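We use cookies to remember your login and keep the forum running. By continuing you accept this.

Clutuncombe Community Boards > Home & Laundry > Fabric and upholstery

Thread: Footy gear on a pale grey couch – how worried should I be?

evelien_mertens
Hello all, long-time reader, and I think this is only my second thread, so be gentle with me. After eight years with a brown hand-me-down we finally bought a proper couch, a Gerlach in light grey, and it cost us $1,614 with delivery, which is more than I've ever spent on something to sit on. My youngest comes in from training on Monday nights and drops his red jersey on it before he's even got his boots off. I've asked nicely, I've asked less nicely, and I put a hook right by the door that now holds one umbrella. My question is whether red dye will really rub off onto a woven fabric like this, or whether I'm fretting over nothing. Does anyone use a throw, or a spray, or something cleverer?

MagpieMum
Congratulations on the new couch, and no, you're not fretting over nothing! We had a maroon school jumper left damp on a cream armchair over a weekend and I was dabbing at that pink patch until November. A dry jersey I wouldn't lose sleep over, but a sweaty one is a different story. I'd put a washable throw down on training nights and whip it off when visitors come.

old_tin_shed
I'll disagree with MagpieMum, with respect. Jumpers are wool or cotton and they can bleed like anything, but most sports tops these days are polyester and the colour is pretty well locked in. Ours have been through the wash with the white socks for two seasons and the socks are still white. I'd worry more about the mud and the liniment, to be truthful.

MagpieMum
Fair enough on the polyester, but clubs buy from all over the place and some of them are cheap as chips. Evelien, wet a white hanky, press it on an inside seam for 10 minutes and see what comes off. Then you'll know, and old_tin_shed and I can stop bickering.

distton_dave
The printing is the bit to watch, in my experience. Our lad's number went tacky after a summer in the car and left a mark on the seat. I'd skip the sprays too. I used Plorkex on our ottoman and it went stiff in one spot, though my wife reckons I put far too much on and she may well be right.

evelien_mertens
Thank you, you're all lovely. I did the hanky test while the kettle boiled and it came up clean, so that's one to old_tin_shed. I still like the idea of a throw for the muddy nights, and I'll leave the Plorkex alone for now. There's a bit of pale fluff on the seat as well – is a lint roller all right on this sort of weave, or does it pull? I've popped a photo at the bottom.

old_tin_shed
Lint roller's fine, just go lightly. And move the hook down to his height!

Last updated: Monday, 8:10 pm
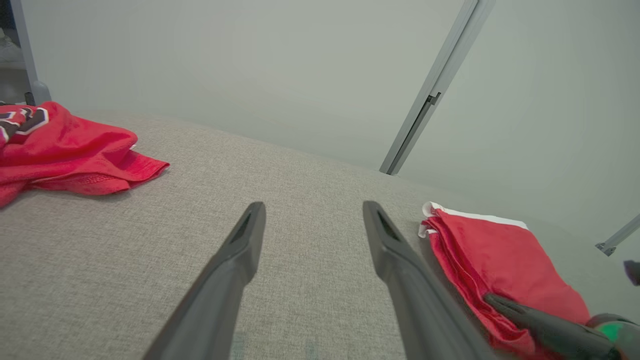 The red jersey on the grey couch (evelien_mertens)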